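From: Kanini Simiyu
To: Atstead allotments list
Subject: Re: Compost delivery and the water troughs
November

Hello all,

Thanks to Ghizlane for setting out the options. I have left her message in below because a few people told me they never got it, and have answered under each part.

> Ghizlane Ragab wrote:
>
> The bulk compost question has come up again. Last year 41 plots
> ordered between them and we had it tipped by the bottom gate.
> Filali will do the same again if we can give them a total before
> the ground gets too soft for the lorry. The other choice is bags,
> which cost more per litre but can go straight to the plots.
> Does anyone have strong views?

My view is that we should stay with the loose load for anyone taking a barrow or more, and have bags for the rest. Last year's heap sat by the gate for most of a fortnight and the rain got into it. By the end it was heavy to shift, and those of us at the top of the slope had the worst of it. If Filali can tip it on the hardstanding by the shed instead, the walk is shorter for nearly everybody. I rang them and they are willing to try, provided the lane is clear of cars before nine in the morning.

The quality was mixed as well. I had a fair amount of uncomposted bark in mine, which is fine as a mulch on the raspberries but no use for sowing into. I would not put it on a carrot bed. If you want something for seed trays, buy it separately or sieve what you get. I use an old garden riddle and throw the coarse stuff on the paths.

> For those who have asked about leaf mould, the council no longer
> drops leaves off. We would have to collect our own.

Two of us did this last year from the lane and the churchyard side, with permission. It is slow work but costs nothing. Oak and beech rot down well, plane leaves take far longer unless you run a mower over them first. Pack them in damp, tie the top loosely, make a few holes and leave them behind the shed until the following autumn. Wire bays are better if you have the room, and there is a roll of netting left over from the Clilo fence that could be used for this. Ask me before cutting it.

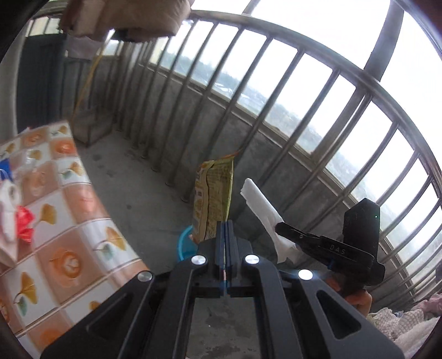 Rubbish is the other thing that comes round every year with the compost order. Empty compost sacks, fertiliser packets and the rest have to go home with whoever brought them. The site has no bin and the skip in spring is for timber and metal only. A tall, flexible bag like the one in the photo will stuff into a rucksack once it is folded down, so please take them with you the same day. Anything left lying about ends up in the brook by January, and we have had complaints from Ilen Farm on the other side about plastic in their hedge.

> Last thing, the troughs. Do we turn the water off at the end of
> the month as usual or wait for the first hard frost?

End of the month, please. We waited two years ago and the pipe split at the joint by plot 13. The new length of pipe is better lagged but I don't want to test it. Once the stopcock is shut, all the taps need to be left open so that the pipe drains. If you find one closed in December it is not a mistake to open it, it is a help. The troughs themselves can stay full. Put a piece of wood in to float, which gives the ice something to push against and lets anything that falls in climb out.

People with greenhouses will want to fill their butts and cans before then. The tank behind the shed holds 2,000 litres and is fed off the roof, so it will carry on through the winter, but the tap on it is stiff and drips if it isn't turned right back. I have asked for a new washer.

Orders for compost to Ghizlane by email, with your plot number and whether you want loose or bagged. If you want both, say how much of each. Please don't put notes through the shed door, the mice had three of them last time and we had to guess. Money can wait until the delivery date is fixed.

I still have Ghizlane's long-handled fork and somebody's blue kneeler, both in my shed — come and knock if the kneeler is yours.

Kanini
Plot 2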